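¿Pueden ya las máquinas con las faenas del taller (y de la casa)?
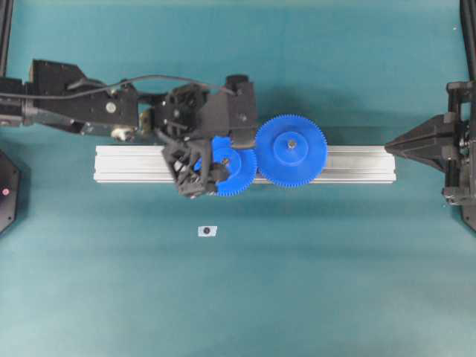
Hilo abierto por torno_y_paciencia

Llevo toda la tarde dándole vueltas a esto y prefiero preguntarlo aquí, que sois gente de manos manchadas. En mi taller lo que más horas se come es lo pequeño: poner un engranaje en su eje, buscarle el diente al de al lado, apretar, comprobar que gira suave y vuelta a empezar. Con dos ruedas azules de plástico sobre un perfil de aluminio parece un juego de niños, y sin embargo a mi sobrino le costó media mañana cogerle el tacto. ¿Vosotros le dejaríais ya eso a un brazo con dedos? ¿Y doblar la ropa, ya puestos?

Me gusta · 40

marisa_engrasa respondió:
¡Qué alegría de hilo! Yo te digo que sí, con cariño y con matices. En Zesex, donde estuve hasta mayo, teníamos una celda que montaba reductores pequeños, 520 por turno, y salían estupendos (eso sí, las piezas llegaban siempre en la misma bandeja y en la misma postura). Para engranar, el brazo giraba un poquito la rueda hasta que notaba que entraba – lo mismo que hacemos tú y yo sin pensarlo.

Me gusta · 80

abuelo_chaveta respondió:
Marisa, con todo el respeto, eso de la misma bandeja es hacer trampa. En mi banco cada tornillo está donde cayó ayer. Dame una máquina que encuentre la arandela debajo del trapo y hablamos. Y lo de casa, peor todavía: mi mujer tiene una manera de guardar las sartenes que ni yo he aprendido en toda una vida.

Me gusta · 31

Kai Rieger respondió:
Estoy a medio camino entre los dos. Los dientes finos de plástico perdonan bastante si aprietas con suavidad, y ahí los dedos articulados me parecen mejor idea que la pinza de dos mordazas de siempre, aunque se ajustan peor y dan más guerra. A mí me pidieron 2,083 euros por una mano de segunda mano y me lo sigo pensando. Para ropa no pondría un céntimo todavía.

marisa_engrasa respondió:
Abuelo, trampa no, ¡orden! Pero te compro lo de las sartenes.

torno_y_paciencia respondió:
Gracias a todos, de verdad. Creo que empezaré por ordenar las bandejas, que falta hace con brazo o sin él, y ya os iré contando. Kai, si al final te animas con esa mano, pásame el modelo por privado, anda.

5 respuestas · Compartido 12 veces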